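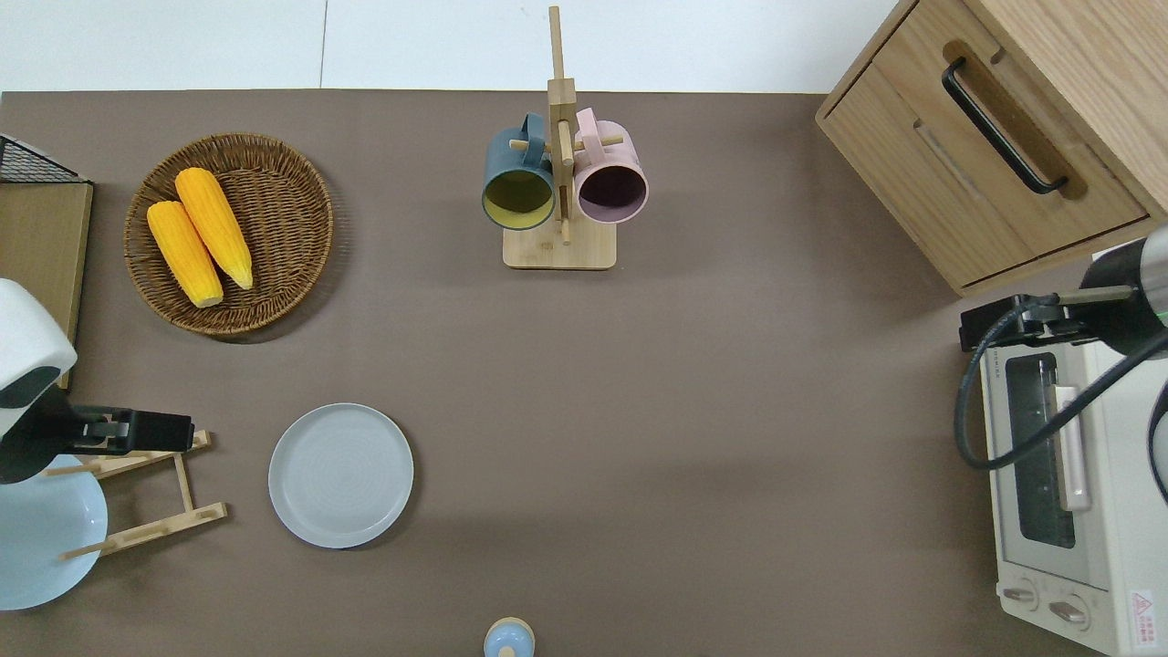

Re: [zostberg-kitchens] no upper cabinets, where do the plates go??
From: Halldóra Stougaard

Hello and welcome to the list! I meant to answer you last night and then got to scrubbing the sink and it was bedtime before I looked up, so please forgive me. I'm going to put my answers in between your paragraphs, the way we old-timers here like to do it, and I apologize in advance for the length. My sister says I could make a grocery list run to two pages.

> Hi all, first post, I've been reading since February. We just moved into
> the top floor of a house in Stetska that was built in 1888 and the kitchen
> has no upper cabinets at all. The landlady won't let us put screws in the
> plaster. We have a sink, a stove with no working oven, one big table and
> 30 inches of counter, and that's the lot.

Oh, I know that kitchen! Not yours in particular, but I lived in one very much like it when I was first on my own, over the pharmacy on McKinnon Street. Mine had a bit of counter so narrow the bread board hung over the front. Your landlady is right about the plaster, I'm afraid. Mine came down in a sheet behind the one hook I put up for my apron, and I paid for it.

What you do have is the table, and a big table is worth more than cabinets once you stop thinking of it as the place where you put things down on your way to somewhere else. Let things live on it. Give it a mat so you aren't forever worrying about rings and scratches (mine is a plain brown one, it hides coffee beautifully) and then decide where each thing's home is and be a little bit stern about it.

> My first question is plates. We don't have many but they are stacked on
> the counter right now and every time I want the one on the bottom I have
> to lift the whole pile. Is there something better that doesn't need a wall?

Yes! Stand them up. A wooden dish rack, the slatted kind that looks like a little ladder lying down, is meant for draining but it makes a perfectly good plate cupboard. You can see every plate, you can take any one of them without touching its neighbors, and they look cheerful. I keep mine toward the back of the table on the right, where I can reach it from the sink with one long step. 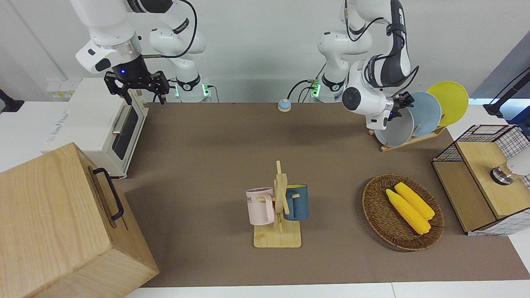 I put the yellow one behind, with the powder blue in the middle and the gray one in front, and there's no reason for that order except that I like the yellow showing over the top. You'll find your own order. My sister has hers by who gave them to her. One thing I would say is to set each plate right down into its slots and let go of it gently, so you know it's sitting properly before you reach for the next. The rims will touch if you lean them every which way, and that is how you get chips. And don't fill every slot just because it's there. Leave yourself some finger room.

If you wash up in the evening, dry the plates before they go in, at least if you're using the rack the way I do. Light wood goes gray at the joints if it's always damp. I rub mine with a little mineral oil when I remember, and I don't remember as often as I ought to.

> Second, mugs. There are only a couple we really use but they wander all
> over the apartment. I tried keeping them in a drawer and you can guess how
> that went.

I can! I did the drawer too, and every time I pulled it open there was a noise like a tray going down in a cafeteria. Get a mug tree. I resisted for years, thinking they were fussy, and then I found a plain one at the Stokus rummage sale, just a square base with a post and pegs, and I have been insufferable on the subject ever since. It takes up about as much table as a saucer does, and because each mug has a peg you can tell at once when one of them has gone off to the bedroom and not come home.

Do balance it, though. If you have two mugs, hang them on opposite sides of the post. Both on one side and a light tree can tip when you bump the table, and I'd hate for you to learn that with a favorite. I hang the pink on one side and the dark one on the other. Turn the handles in toward the post, and then they come off the peg the same way every time, even before coffee.

> Third, and I know this is silly, but I want it to look nice. It's the
> first thing you see when you come up the stairs. Right now it looks like
> we're still unpacking.

It isn't silly at all, and I'm glad you asked it, because that's the part I enjoy most. My advice is to have one thing out that is food. I use a round woven piece, nice and brown, and put in it whatever is in season or on sale. At the moment that's corn, two ears, laid side by side on a slant. Lemons would do, or pears if you like to watch them carefully. The brown weave warms up the whole table, and anything yellow in it looks like you meant it. When I serve supper the corn gets cooked and the weave gets a shake over the sink, and the next day something else goes in.

Then clear some space around it! People crowd everything to the middle. I keep the toaster oven over on the left, and the middle belongs to the mug tree, with the corn next to it. If your stove has no oven you'll probably be wanting a toaster oven anyway, so give it a whole end of the table, and make sure the door can come all the way down before you decide where it goes. I once had mine set up just so and found that the door hit the sugar jar.

And last of all, a plate laid out flat by itself, ready for whoever is eating next. My mother did this and I've always thought it was a kind thing to come in to. It's a small matter to lift one out of the rack and set it down, and the table stops looking like storage and starts looking like somebody's about to have lunch.

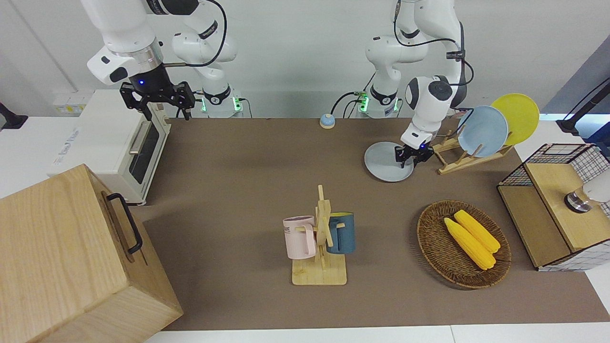
The ME mug on its peg, corn beside the tree, and a plate down on the mat.

The little bell at the back is for calling people to eat, by the way. It works better on some people than on others.

> Thanks for any help, and sorry if this has all been covered a hundred
> times.

It has been covered, and we love covering it. There's a long thread from last fall about dish racks where people got quite heated over wood versus wire, if you care to dig through the archive. I was on the side of wood and I haven't budged.

Do write back and tell us how wide your table is and where the window falls. If the sun comes straight onto it in the afternoon then I'd move the fruit (or the corn) to the shadier end and let the plates have the light. And ask your landlady about tension rods, which don't need screws. I have a feeling there's a towel bar in your future.

Warmly,
Halldóra

P.S. To whoever asked me off-list about the mineral oil, any food-safe kind from the hardware store, and wipe it off after 30 minutes. Don't leave it overnight like I did.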